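Subject: Re: [flurnwood-garden] Rain barrels: the case for buying 80 of them
List: flurnwood-garden
Time: 9:40 pm

I read the barrel proposal twice, once on my phone and once properly, and I still don't see where the water is supposed to come from. Quoting the part I want to talk about:

> Cesdale will sell us 80 barrels at the group price if we commit by
> June. Each household takes one, and the overflow from the shed roof
> goes to the shared beds. With barrels in place we could stop using
> the metered tap altogether by midsummer, and the whole thing pays
> for itself inside two seasons. I don't see a downside. If you
> object, please say so before the order goes in, not after.

Fine, I object before the order goes in.

"Stop using the metered tap altogether" is a big claim. Our meter read 3336 gallons for last June alone. I wrote it down when I locked up because I expected an argument like this one sooner or later. A Cesdale barrel holds 80 gallons when it's full to the lid. Forty-two of them would have to start the month brim full, and then what happens in July? They don't refill because we'd like them to. Midsummer is when it doesn't rain, and when it doesn't rain is when we water. 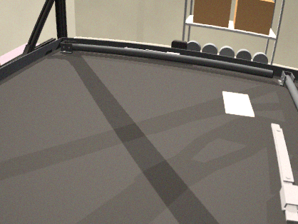 People will say the barrels refill every time there's a storm. They do, if they're connected to a roof. The shed is the only roof we have. Most of the plots are out in the open with nothing over them but bird netting, so a barrel standing there collects whatever falls through a hole the size of its own lid. I've had a bucket out by my beans since April for exactly this reason and I have yet to be impressed by it.

As for the shed, I measured it with a tape and got 100 square feet of roof. An inch of rain on that is a bit over 60 gallons before you lose any to splashing and to the gutter, and the gutter leaks at the corner by the compost. So a good soaking storm doesn't fill even one barrel. The proposal has 80 of them.

> The Trativine people did this three years ago and haven't looked
> back.

I walked over to Trativine and looked. They have a nice row of barrels, agreed. They also have a long equipment barn with gutters on both sides, and they grow about a third of what we do. Two of the barrels had no screen on top and I could see mosquito larvae wiggling in them from standing height. The hose was lying across the path, connected to the tap. Maybe that was a one-time thing. I'd want to see their water bill before I used them as proof of anything.
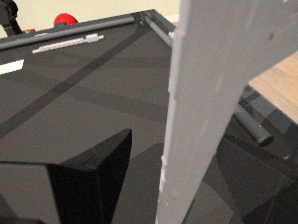

Then there's pressure. Anybody who has tried to run a soaker hose off a barrel sitting on the ground knows how that goes. You get a dribble for the first few feet and nothing at the far end. The proposal mentions "blocks or a simple stand" without a price. Eighty gallons of water weighs well over 600 pounds, so I'd like to know who is building these simple stands and what happens when one settles on the soft side of the garden, where the kids play.

The money part: the quote attached last time has a delivery charge of $485 that didn't make it into the payback figures. I don't think anyone was hiding it, I think the spreadsheet got made before the quote came in. But "inside two seasons" was wrong before that line and it's more wrong after it. Nor do I see anything for winter. Barrels left full will crack, so somebody drains them, tips them and stores them, and they won't all fit in the shed with the tiller.

What I'd rather try:

- Fix the gutter first. It needs doing whatever we decide.
- Buy two barrels at the regular price, put them on the shed downspout, and write down how much we get out of them through September.
- Mulch. The Panasiuk end of the garden was mulched last year and those beds were still damp underneath when mine had turned to brick.
- Get a timer for the tap. Somebody left it running overnight at least once last summer and I'd bet that one night cost us more than a barrel would save all month.

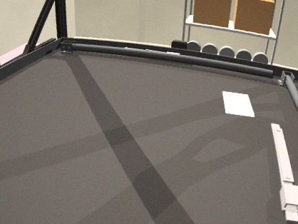 *Flurnwood Garden List Digest, Vol. 14, Issue 6*

One more thing on the group price. I called Cesdale and asked whether it really ends in June. The person who picked up said they run the same offer most falls, when they want the yard cleared. So I don't believe the deadline either, and I don't like being hurried by one.

If somebody has rainfall numbers for our side of the hill, post them and I'll redo the math. I used a plain inch because it's easy to multiply. I'm willing to be wrong about the roof too, so bring your own tape. The key is on the usual hook, and watch the third rung of the ladder.

Please don't put my plot down for a barrel yet.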